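July 23, 2026
By the Tronville Working Group on Play Materials

3.2 Materials and surface

The block set used throughout the study was chosen from the stock already held at the Latgate site. Each piece is a solid-colored plastic block small enough to be lifted between thumb and forefinger by an adult. The shapes include plain solids that most adults can name without hesitation, such as the cylinder and the triangular prism, and others for which everyday English offers no settled word. The second group was of particular interest. In the pilot sessions the same piece was called a star, a cross, a flower and a cog by different raters, and the coding scheme described in Section 3.4 was written with this disagreement in mind.

Color was not fully crossed with shape. Pieces of one color differ from each other in outline, so that a rater who says only "the yellow one" has not identified a single block where two yellow blocks are present. This property was kept on purpose. A fully crossed set would have allowed color and shape to be treated as separate factors, but it would also have called for many more pieces than can be laid out on one board without crowding. The earlier Moriarty study took the opposite course, and its authors reported that raters lost track of pieces toward the end of long sessions.

All arrangements were laid out on a rectangular wooden board made of joined light strips. Two other surfaces were tried first. A white sheet gave strong contrast but showed every mark, and a gray felt mat let the smaller pieces lean. The wooden board offered a firm base and a neutral background against which red, blue, green and yellow could all be told apart under the room lighting. The alternating tone of the strips was examined as a possible source of bias, given that raters might use the lines between strips as a grid. A comparison of 40 arrangements placed with the strips running left to right and 40 placed with the strips running front to back showed no difference in the position terms used, and the left-to-right direction was kept for the main series.

3.3 Arrangements

A total of 400 arrangements were prepared. Placement followed three rules. Every piece had to rest fully on the board. No piece could be stacked on another. Pieces could touch, and in the grouped condition at least one pair was placed side by side or in contact. Orientation was otherwise left open. A cylinder, for example, could stand on its end or lie on its side, and both cases occur often in the series.

Orientation proved to matter more than expected. Raters described a standing cylinder by its color and shape in nearly all cases. A cylinder on its side was more often described by its neighbor ("the red one next to the star") or by what it might do ("the one that could roll"). The arch-topped and triangular pieces showed a similar but weaker pattern. When two blocks of the same color were placed close together, raters tended to treat the pair as one unit first and to separate it only when asked for a second description. Figure 3 shows an arrangement in which red blocks and blue blocks form two such pairs, with the green cylinder standing between them.

Each of 50 raters described a subset of the arrangements in their own words, with no word list supplied and no limit on length. Sessions ran for up to 40 minutes. After removal of blank and duplicate entries, 1,681 descriptions remained for analysis. Spelling was corrected, but word choice was left as given, including local terms. Raters from the Pirnar site, for instance, used "house block" for the arch-topped piece far more often than those at Latgate, who preferred "door" or "window." These terms were coded as shape words and were not merged.

Position terms were coded separately from grouping terms. Where a rater used both – as in "the two blue ones near the middle" – the entry was counted once under each heading. References to a corner or edge of the board were assigned to position, and references to another block were assigned to grouping, even when the other block was itself near an edge.
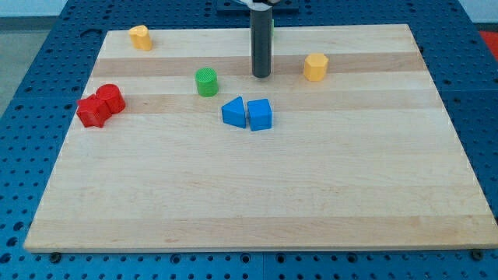 Figure 3. Colored blocks on the wooden board, with a red pair at left and a blue pair just right of center.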